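Right. Kettle's on, kid's asleep, I've got maybe forty minutes before someone wakes up or the dryer buzzes. So this'll be quick.

I said last time I'd write up the choir thing. Joining one, I mean, as a grown adult who hadn't sung in front of other people since year six. A few of you emailed. Sorry I didn't answer, November ate me.

So. Background. Carmela Cabello (from the old job, not the bakery Carmela) had been on at me for ages to come along on a Friday night. She sings alto. She's been there for years and has a special folder with plastic sleeves in it. I said no. I said no again. Then I had one of those weeks where the only conversations I'd had with other adults were about invoices, and I thought, stuff it, I'll go.

Coughlan hall, the one behind the pool. You know it if you've ever voted round here. Freezing. Same orange chairs as when I did ballet for one term. Doors at seven, singing at quarter past, tea whenever the urn decides.

First thing I learned: you don't audition. I'd been lying awake over it. Had a whole verse of something ready to go and was running through it in the car like a maniac at the lights. And then Finbarr, who runs it – Finbarr Costello, Irish, very tall, cardigan – just looked at me and said "high or low?" and I said "um, low?" and he pointed at a chair. Done. Alto.

Second thing: everyone else can read music. Or it looks like it. They hold the page up and their eyes go along at the right speed. I was looking at the words and hoping. About a month in, the woman beside me whispered that she can't read it either, she just watches if the dots go up or down. Changed my life. Dots go up, voice goes up. How far up, you find out by listening to the person on your left a split second late.

Which is the whole trick by the way. Sit next to somebody strong. I've been slotting myself in beside Carmela and basically riding along behind her. The week she was away with her back I was completley lost. Sang the tune the entire night, with the sopranos, down the octave. Finbarr put a hand to his ear at one point and then very kindly put it down again.

What we actually sing. People ask this and then look dissapointed. It's a mix. One old hymn thing in Latin, two folk songs, a pop song that somebody's arranged so the basses go "doo" for three pages. The basses love it. I've never seen grown men so happy to go doo. There's also a sea shanty which I was snobby about and now can't stop singing in the supermarket.

The breathing. OK so I thought I knew how to breathe. Wrong, apparently. All up in the shoulders. Finbarr has us do this hiss at the start, like a slow tyre puncture, as long as you can, and you put your hand down when you've run out. I was out by the time most people had got going. There's a retired swimming teacher in the tenors who is still hissing while the rest of us are getting our music out. I practise in the shower now. Got told off for it by a four-year-old who thought there was a snake.

Things I do at home to keep up, in case anybody's thinking of doing this:

- The practice tracks. Finbarr records every part himself, on an old Zirnora recorder, including soprano. You haven't lived.
- Sing in the car with the windows up. Windows DOWN once, by mistake, outside the school.
- Pencil, never pen. Breath marks move. They move every week.
- Water before, tea after. Not milk before. Learned that.
- Words first. If the words are in, the notes sort of come.

I tried one of those pitch apps too, Jarelis I think it's called, where a wobbly line shows how flat you are. I was flat. Deleted it. I've got a choir for that.
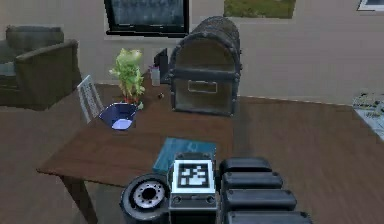
The bit I didn't expect was the nerves going. Not gone gone. But I used to do that thing in meetings where I'd have the sentence ready and wait so long to say it that the topic had moved on. And then a few weeks ago at work I just said it. Out loud, first go. Felt my ribs do the hissing thing beforehand. Might be a coincidence. Don't think so.

And the people. Not in a big soppy way. I don't know what half of them do for a living. I know who brings the good biscuits and who hums between songs and whose husband's had his hip done. It's a nice level of knowing people. You stand in a cold room and make the same noise at the same time and then you stack the chairs and go home. I drive back with the heater on full and I'm in a good mood till Saturday lunch.

Costs, because someone asked: $11 a week, or $70 for the term if you pay up front. I've paid for the term, mostly so I can't wriggle out when it's raining. First night is free. Music's included, but you've got to give it back and they do chase you. Ask me how I know. (It was under the passenger seat.)

Right, the concert. This was the part I was dreading, and I'd half planned to have a cold that weekend. I didn't get a cold. I got a black shirt from the op shop with a mystery stain on the cuff, and rolled the sleeves up.

We had 89 people in the audience, which I only know because Carmela was on the door with a clicker before we went on. In that hall it feels like a stadium. My lot were in the second row, and the kid waved the entire first song, both arms, like bringing in a plane. I couldn't look at her. I looked at the exit sign. Me and that exit sign are very close now.

Latin one went well. First folk song, well. Second folk song, the altos come in on page 2 after a rest, and the rest is longer than you think it is, and one person came in early. All by herself. Nice and confident, good vowel.

It was me.

One word. "The." Just THE, into total silence, and then four beats of nothing, and then everybody else. I wanted to go down through the stage. Carmela's shoulders were shaking. Finbarr didn't blink, he just brought everyone in like that's how it was written, and afterwards a man at the tea table told me he'd liked the solo. I'm choosing to believe he meant it.

Bought a new music stand for practising at home after that, a Drarnon one, folds flat, supposedly. It folds flat if you've got three hands. It's currently in the hallway in the shape of a dead spider and everyone steps over it. I've been propping the music on the toaster, which is honestly the right height.

What else. Oh, somebody wrote and asked if you need a "nice voice". No. I've got a voice like someone calling a dog. In a group it goes in with all the other ones and comes out fine, I don't know how that works. There's a bloke in the basses who has four notes, total, and when the song lands on one of his four it's fantastic, the floor buzzes. When it doesn't he mouths. Everybody knows. No one cares.

And do you need to be able to stand the whole time – no, half of us sit. There's a ramp round the side, by the bins, not signposted, which I've grumbled about. Loos are at the back and the light's on a timer, so wave your arms.

Next term we're doing a couple of harder things, including one with no piano at all. Terrifying. The piano's where I hide. Finbarr says we'll be fine if we listen to each other, and then he gave us a look, and I felt that a fair amount of the look was for me. Been counting rests on my fingers at the bus stop. One two three four. One two three four. THE.

Also I owe some of you the lentil recipe, I know, I know. It's on the back of an envelope and the envelope's gone walking. I'll ask Mum, it's hers anyway.

Dryer's buzzing. And there's feet on the stairs. If you're local and want to come along, leave a comment and I'll send you the start date, I haven't got it on me. Bring a jumper.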